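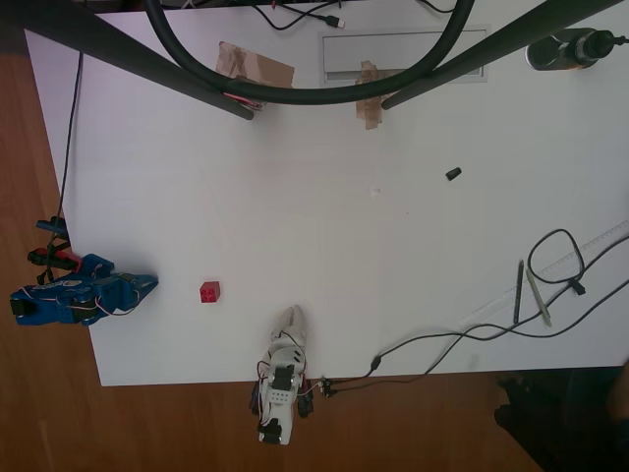
How do you find out which robot hand is better at picking things up? You give them the same job and you keep score! Robot people call a robot's hand a gripper, and most grippers are much simpler than your hand. The white one near the bottom of the table has just two fingers, and they squeeze together like the tongs you'd use for spaghetti. The blue arm over on the left has a gripper too, and the little red block between them is what we like to make robots fetch. It's a great first test because it's small and it has flat sides to grab.

My name is Mỹ La and I test robot arms. I love my job (even on the days when I spend all morning looking for a screw under the table). For one big test I compared 2 grippers, called Loltaren and Brerkitz. Don't they sound like dragons?

Loltaren has hard, smooth fingers. Brerkitz has fingers with rubbery pads, a bit like the bottoms of your sneakers. Before we started, I asked everybody in the room to guess the winner. You can guess too. Got one? Okay, go!

Each gripper got 172 tries with the block. A try counted only if the gripper picked the block up, held it for 3 seconds and put it down inside a paper circle. If the block slipped out, no point. If it landed on the line, no point either, and yes, we argued about that one a lot.

Brerkitz won with the block. The rubbery pads made something called friction, the force that stops things from sliding past each other. Try it yourself: pick up a coin with bare fingers, then pick it up wearing a wooly glove. Feel the difference?

But then we switched to a sheet of paper lying flat, and Loltaren did much better! Its fingers are thin at the ends, so they could sneak under the edge. The fat rubber pads just pushed the paper along - it looked like somebody trying to pick up a sticker while wearing mittens.

So I can't tell you which gripper is best until you tell me what you want to pick up. A strawberry? A sock? An egg? Each one needs a different kind of squeeze.

Now it's your turn. Find some kitchen tongs, a clothespin and a pair of chopsticks. Choose a grape, a building block and a pencil. Give every tool ten tries with every object and write down how many times it works. Use the same hand the whole time, or the test isn't fair. And don't eat the grape until you're done!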